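Stilier – Table and Desk Tidying
Frequently Asked Questions

On this page we collected the questions which come most often by mail and by telephone. If you don't find yours, write to Snežana Lazarević at the office in Clurberg. She answers on all working days except Monday.

What do you do when you come to my home or office?

We work with one table at a time. First everything on it is moved to the back or to one side, so that you can see the surface. Then we go through the things together with you, and each one gets a place: back on the table, in a drawer, in a box, or out of the room. You decide. We only ask, and we write the labels.

How long does it take?

One normal desk takes 2 hours. A dining table that is also used as a desk can take the whole morning, and if there are many papers we prefer to make a second appointment.

What does it cost?

A single visit for one table is 80 euros, and this includes the labels and the tape. Travel inside Clurberg is free. For Prakska and the villages behind it we charge the train ticket.

Do I have to tidy up before you come?

No, please don't. When the table is already made nice for us, we can't see how you use it. Leave the cup where the cup is. The only thing we ask you to put away before is medicine and documents with bank details.

Do I need to buy boxes?

In most cases you have enough of them already. A strong delivery box can be used again many times, also when it has some creases or the edge of a flap is a little torn. What must be good is the bottom. Press on it with your flat hand from the inside, and if it bends, put new tape along the middle seam and one more strip across.

Please keep the box standing on the table while you fill it, with the flaps open to the outside. On the floor you have to bend down for each object and you will be tired after the first shelf. Small boxes, bottles and tumblers can wait next to it until you know what goes in and what stays.

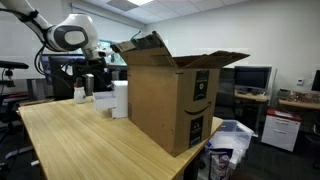

Tamsin McAlister wrote to us that she never agreed with packing on the table. In her opinion a full box is too heavy to lift down from there, and she would rather fill it on a chair, which is lower and can be pushed to the door.

For heavy things such as books she is right, and we have changed our advice for them: books are packed on a low stool or directly on the floor near the door. For the usual desk things the table is still better for the back. If you are not sure, fill the box only halfway and try to lift it.

What goes into the box first?

The heavy and flat things, then boxes that are smaller than your hand, and cables on the top. Bottles should be emptied, or they should travel in a bag by themselves. A bottle with a screw cap can stand in the box if something holds it from both sides. We don't lay it down, also not when the cap seems tight.

Should I leave things in their original packaging?

It depends on how long they will be away. If something is stored until January or longer, the original packaging protects it well and you can read from outside what it is. If you need it every week, the packaging only takes space. Many people keep empty packaging for the guarantee. Ask the shop if this is really necessary, and when you keep it, fold it flat if it allows this.

I have pens, clips, keys and small screws everywhere. What can I do?

For this kind of things we recommend a small organizer with drawers, one which stands on the table and doesn't need to be mounted. The drawers are too small to become a second mess, this is their advantage. Give every drawer one subject only. The thing you use most belongs in the drawer that you can open without standing up.

Put it at the back of the table, but leave enough room so that a drawer can come out completely. We often see an organizer between two other objects, with the drawers only opening by the width of two fingers, and after one week the clips are again on the table.

Pens and markers are another matter. They are usually too long for such drawers, and people want to see the color of the cap. A mug is good for them, or a little vase that you don't use for flowers. Choose one with a wide belly. A narrow glass falls over when all the pens lean to the same side.

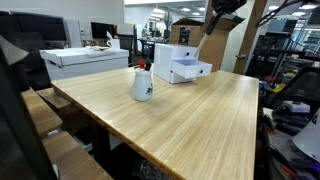
Don't put in more markers than you use in one week. The others can stay in their pack, lying flat, so that they don't dry from one end. Test them on paper before you sort them, it goes quickly and you will throw away more than you expect.

Tools such as a small screwdriver or scissors should not be mixed with pens. Give them their own holder, and this one can be away from the table, for example on the lid of a storage box or on a shelf.

Should a table be completely empty in the evening?

We don't ask this from anybody. One or two objects at the back don't disturb, and some people feel better when the table looks a little bit lived in. What should be free is the front half, where your arms are. Daniyal Soomro, who makes most of our visits in Prakska, asks his clients to put both arms on the table before he leaves. If the elbows touch something, he continues.

How do I clean a wooden or bamboo surface after clearing it?

Take a soft cloth, a little damp, and wipe in the direction of the grain. Dry it with a second cloth immediately. We don't use kitchen spray on these surfaces. For old rings from cups please ask a carpenter. We send such questions to the workshop Vukadinović, but they don't belong to us and they make their own prices.

Where should the storage boxes go?

Along the wall, with the long side to the room and the label on this long side. A box with a lid can carry light things, but if you have to remove five objects to open it, you will not open it. Don't put boxes in front of a cabinet or in the way of the office chair. Also the doorway stays free, even for one night.

Do you take away what I don't want anymore?

Yes, up to two boxes for each visit. Things in good condition go to the exchange shelf in Prakska, and cardboard and paper go to recycling. We can't take electrical devices, batteries or paint.

Can I book you for a whole office?

Yes. For more than ten desks we make a fixed price after a visit, and the smallest fixed price is 800 euros. Brunello Bianchini plans these jobs and will call you back. He needs to know the number of desks, if there is an elevator, and which hours are quiet in your office – early morning is often the best for everyone.

Is my privacy protected?

We don't read letters or papers. They go face down in one pile and you look through them by yourself, during our visit or later. If we find money or jewelry, we give it to you in the hand and we don't put it on the table again.

What if the table looks the same again after one month?

This happens often and you don't have to be ashamed for it. Usually one kind of thing never received a real place, very often it is the mail or the charging cables. Write us what is lying there now. The advice by mail is free after a visit, for three months, and most of the time a second appointment is not needed.

How can I cancel?

By mail or telephone until 6 p.m. on the day before. After this time we must charge half of the visit. If you are ill, tell us also in the morning and we will find another day without cost.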